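5. Running the Contact-First Grasping Study in Simulation

This section explains how to prepare, run and score the contact-first trials described in the Rosari method report. It applies to operators who have completed the installation steps in Section 3 and hold a working copy of the Julby trial manager. Readers who only wish to replay finished trials may go directly to Section 5.5.

Revision in force: 2019-04-04. Earlier printings of this section used a different scoring rule and must not be used with the current data set.

5.1 Purpose of the study

The study asks whether a grasping policy performs better when it is trained to touch an object lightly before it closes its fingers. In the baseline condition, the policy plans a full grasp from camera views alone and closes as soon as the planned pose is reached. In the contact-first condition, the policy must register contact with the object and hold position for a short settling period before it may close or adjust.

All trials are run in a simulated home. The main task set places a single household object or piece of produce on the floor of a furnished room, and the arm must reach down to it. Floor pickup was chosen by Normand Girard and Mahlet Tesfamariam, who designed the task set, as a case in which the wrist view changes quickly and the depth reading is often poor at close range.

5.2 Before you begin

Confirm the following items.

1. The Julby trial manager opens without a license warning.
2. The Doucette scene pack is installed and its version matches the one printed on the release sheet.
3. The policy files for both conditions are present in the policy folder. Do not rename them.
4. The results drive is mounted and writable.
5. The operator's name has been entered in the session record.

Note: The scene pack is loaded into memory in full. Close any other simulation session on the same workstation before you continue.

5.3 Setting up a trial

1. From the Session menu, select New Trial Set.
2. Choose Floor Pickup as the task family.
3. Choose the scene. The furnished kitchen and dining room is the reference scene and should be used for all scored runs unless the study lead has approved another.
4. Choose the object. Objects are grouped by shape. The pumpkin belongs to the rounded, ribbed group, which is scored separately from smooth rounded objects.
5. Enter the random seed from the assignment sheet. Each seed fixes the object position, the object rotation and the starting pose of the arm.
6. Set Wrist Camera Roll to Free. In this setting the view turns with the wrist, and the room may appear tilted or lying on its side.
7. Set Motion Blur to On. The policies were trained with blur, and scores taken with blur off are not comparable.
8. Select Check. The trial manager tests the scene for overlapping bodies and reports any fault.
9. When the check passes, select Save and Lock. A locked trial set cannot be edited.

Caution: Do not correct the roll of the recorded view. The policy receives the view as rendered, and a corrected recording cannot be matched to the action log.

5.4 Running the trial set

A full trial set contains 1,600 trials, divided evenly between the 2 conditions. The trial manager alternates conditions automatically. Operators should not start a partial set except for practice.

1. Select Run. The status line changes to Active.
2. Watch the approach phase of the first trial in each condition. The arm should move toward the object without striking furniture.
3. During the contact phase, watch the contact indicator in the side panel. It changes from gray to green when at least one fingertip reports touch.
4. Allow the settling period to finish. The contact-first policy will then close, shift its fingers or withdraw.
5. When both opening trials have been observed, the set may be left to run unattended.
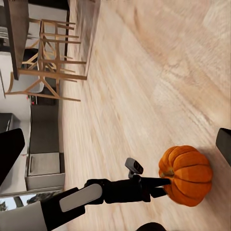 Touch on one side of an object is a valid contact event, and the operator should not stop a trial on the ground that the fingers have not yet enclosed the object. The settling period exists for this condition. The policy uses it to compare the measured contact point with the one it predicted during the approach, and it may choose a new closing direction as a result.

A trial should be stopped by hand only in the following cases:

The object passes through the floor or through a finger.
The arm stops responding while the status line still reads Active.
The contact indicator remains green after the arm has moved clear of the object.

To stop a trial, select Hold, then Mark Invalid. Enter a short reason. Invalid trials are repeated at the end of the set with the same seed. If the same seed fails again, leave it marked and inform the study lead.

Caution: Never use Hold to pause a valid trial. The settling timer does not stop during a hold, and the resulting record will show a settling period that the policy did not experience.

5.5 Replaying and scoring

1. Open the Replay tab and select the completed set.
2. Confirm that the number of action logs equals the number of recordings. If it does not, run Repair Index before scoring.
3. Select Score All. The trial manager applies the Grernero rule, under which a pickup is counted only if the object leaves the floor and remains held until the trial ends.
4. Review every trial flagged as uncertain. Two reviewers must score these independently and without sight of the condition label.
5. Where the reviewers disagree, forward the trial to Yen-ting Huang for a final ruling.
6. Export the score table and the reviewer notes together.

Note: A single still taken from a recording must not be used to score a trial. The rule depends on the full length of the record, including the period after the fingers close.

5.6 Reading the results

The score table lists each condition by object group. In the reference run reported by Tanner Morin and Trevor Cloutier, the contact-first policy had 28 percent fewer failed pickups than the baseline on rounded, ribbed objects. No reliable difference was found for flat objects, and the contact-first policy took longer on every group.

Operators repeating the reference run should expect small differences in individual trials, even with matching seeds, when a different graphics driver is installed. Differences in the group totals should be reported. Attach the exported table, the release sheet and the session record to the report.

The result applies to simulated trials only. It has not been tested on hardware, and the settling period given in the policy file should not be carried over to a physical arm without the review described in Section 8.

5.7 Closing the session

1. Confirm that the export has been copied to the results drive.
2. Select Release Lock, then Archive. The archived set becomes read-only.
3. Sign the session record.
4. Exit the trial manager before shutting down the workstation. Unwritten log entries are lost if power is removed while the program is open.

For faults during archiving, see Section 7, Error Messages.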